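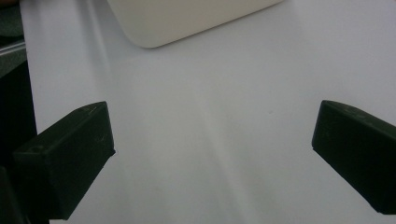 About Bruvwood

Bruvwood sorts, cleans and rehomes second-hand tennis balls. We realise this sounds like the sort of business people describe at parties shortly before being left alone with the crisps. All the same, it has been our full-time living for 11 years, and it pays for a unit on the Macapagal estate, a van with most of its trim and a very good kettle.

How it started

We began as a racket stringing service. Customers brought in rackets, and with the rackets came bags, and in the bags, under the socks, were balls. People asked if we could "do something" with them. For a long while the something was putting them in a crate in the corridor. When the crate became several crates and the landlord wrote us a letter with the word "egress" in it, we had a think.

The stringing went in the second November. We kept the name, which refers to the lane where the first workshop stood and has no connection with wood or with anybody's bruv.

What we do all day

Balls arrive from clubs, schools, leisure centres and the occasional private garage. A busy week brings in 3000 of them. They come in bin bags, feed sacks, suitcases and once a baby bath, which its owner did not want back.

Everything goes across a white table. We tried green first, as it seemed more in keeping, and spent a fortnight losing balls in plain sight. White shows up grit, loose fluff and the true colour of the felt, which on a ball that has spent a winter behind a radiator can be a surprise to everybody. The table gets wiped down between batches and has been replaced more often than the van's exhaust.

Each ball is looked at, squeezed, turned over, looked at again and given one of our grades.

First Bounce is for balls that could go back on a court tomorrow without anyone writing in. The felt is full, the seam is sound, and when you squeeze it, it objects. A small mark is allowed. We have had long discussions about how small, and the answer is currently pinned up beside the sink.

Second Bounce is for practice, ball machines and people learning to serve, who will be putting most of them over the fence anyway. The fuzz may be a bit wild. So may the serve.

Dog is for dogs. We have never had a complaint from a dog, although some of their owners can be particular about shade.

Chair is for the feet of classroom chairs, and this is the grade that surprised us. A school hall full of chairs being pushed back all at once makes a noise you feel in your fillings. A ball with a cross cut in it goes on each leg, and the noise stops. Our largest order of this kind was 2068 balls for a school in Plenberg, all cut in the same week. There are still members of staff who won't discuss it.

Anything below Chair goes to be shredded. We're told it has a second career under riding arenas.

Things we look for

The felt first. New felt stands up a little, so that the ball has a soft edge against the light. As it wears it goes flat and shiny in patches, usually where it has met concrete. Then the seam, which ought to be joined all the way along with no lifting. Colour comes last and matters least, though it's what customers ask about most. A ball will fade towards mustard on a sunny windowsill and still bounce perfectly well. 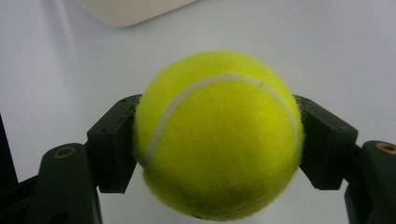

Surely a ball is a ball, one visitor to our open day remarked, and then asked how we could possibly spend a whole morning on a single sack. It was a fair point, and we gave it a fair answer, lasting slightly longer than the visitor's parking. The short form is that a sack from one club may hold balls from ten different summers, and the one that feels dead in your hand is quite often sitting beside one that has barely been played.

Cleaning

Balls that need it are brushed dry, then tumbled with Flusum, our own cleaning powder. Flusum came about because everything in the shops either did nothing or made the felt smell of alpine meadow, and dogs will not fetch an alpine meadow. It has very little scent, it rinses out in cold water and it won't bring a brown ball back to lime green. We say so on the tub. You can buy it from the trade counter, and several people now use it on their carpet slippers, at their own risk.

We don't re-dye balls and we don't re-pressurise them. A flat ball sold as a lively one is a poor thing to do to somebody who has booked a court.

Where we are

The workshop and trade counter are both in Unit 3 on the Macapagal estate, past the tile warehouse. The sign is small. If you have reached the roundabout with the heron on it you have gone too far, along with most of our deliveries. Park anywhere except in front of the tile people's shutter. They are nice about it the first time.

We also collect in and around Plenberg when there is enough to fill the van. Please bag your balls beforehand, and please check the bags for other things. So far we've returned house keys, a retainer, several single gloves and a trophy for badminton.

Working with us

We are a small team and most of us joined for a summer. Nobody needs to play tennis to work here, and the standard of play at the Christmas outing suggests that we've been true to this. You do need decent eyesight, reasonable patience and a tolerance for yellow fluff, which gets into your turn-ups, your sandwiches and, by the spring, your loft.

Sending us your balls

Clubs and schools can ring the trade counter to arrange a collection. Private donors are welcome to drop off during opening hours. Please don't throw them over the gate after we've closed. We do understand the temptation, but the yard slopes, and the tile people are at the bottom of it.

Page last updated 23/06/2025, when we took out the paragraph about shuttlecocks.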